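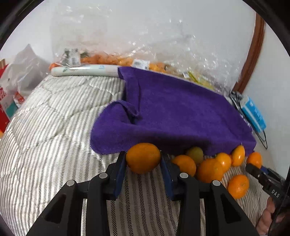

Chapter 7
Postharvest Physiology of Fresh Fruit

7.1 Fruit as Living Tissue

A fruit removed from the plant continues to live. Its cells take in oxygen, break down sugars and organic acids, and release carbon dioxide, water, and heat. What ends at harvest is the supply of water and food from the parent plant. From that moment the fruit draws on a fixed store, and the rate at which the store is used largely sets the length of time the fruit can be kept.

This chapter deals with the main processes that go on between harvest and use: respiration, ripening, water loss, and decay. Methods of measuring them are given in Chapter 8. Readers who have not worked through the section on cell walls in Chapter 3 should do so before reading 7.4.

7.2 Respiration

Respiration rate is usually stated as the mass of carbon dioxide given off per kilogram of fruit per hour. The rate depends on the kind of fruit, its stage of growth at harvest, and above all its temperature. Within the normal storage range, a rise of 10 degrees Celsius commonly increases the rate two to three times. Damage to the tissue, such as bruising or a cut in the peel, also raises it.

The heat released is small for a single fruit but not for a packed room. In the Vindale storage trial, which is used for the worked problems in this chapter, 3093 crates were loaded into one room with the fans set too low. The fruit at the center of the stack cooled far more slowly than the fruit along the walls, and the two groups had to be graded separately when the room was opened in October.

7.3 Climacteric and Nonclimacteric Fruit

Fruits are placed in two groups according to the course of respiration during ripening. In climacteric fruits the rate falls to a low point, rises sharply, and then falls again. The rise goes along with a burst of ethylene, a gas that the fruit makes itself and that brings on softening, color change, and the breakdown of starch. Apples, pears, bananas, and kiwifruit belong to this group. They may be picked mature but unripe and will ripen off the plant.

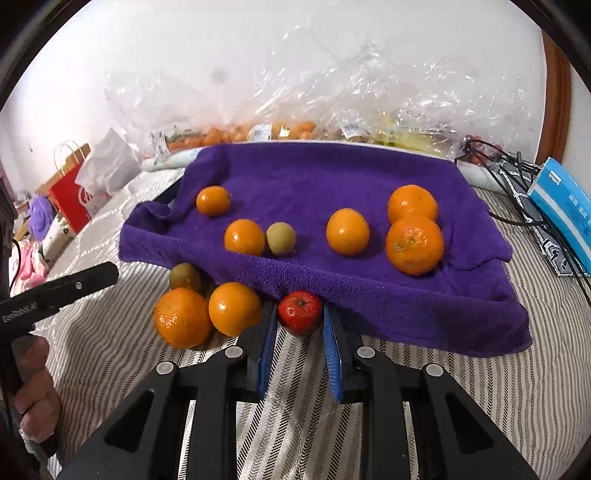 Nonclimacteric fruits show no such rise. Oranges, mandarins, lemons, grapes, and strawberries are the usual cases. Their eating quality does not improve much after harvest, and they are left on the plant until fit to eat. Citrus peel may still change from green to orange when the fruit is exposed to ethylene, but this is a change in the pigments of the peel - the sugar content of the flesh is hardly affected.

The grouping has practical results. Kiwifruit respond to very small amounts of ethylene, and a store of firm kiwifruit can be softened by apples held in the same air space. The two are kept in separate rooms on a commercial scale. In the home, the same effect is used on purpose when a hard kiwifruit is closed in a paper bag with an apple.

7.4 Water Loss

Most fresh fruit is more than 80 percent water. Water vapor leaves through the peel, the stem scar, and any wounds, and the loss is driven by the difference in vapor pressure between the fruit and the air. A small fruit loses a greater share of its mass than a large fruit of the same kind, its surface being larger in relation to its volume. Natural wax on the peel slows the loss. Washing removes part of this wax, and packers often replace it with a thin coating.

Table 7.1 gives the results for 311 mandarins from the Domier orchard, half of them coated, weighed at the start and end of storage.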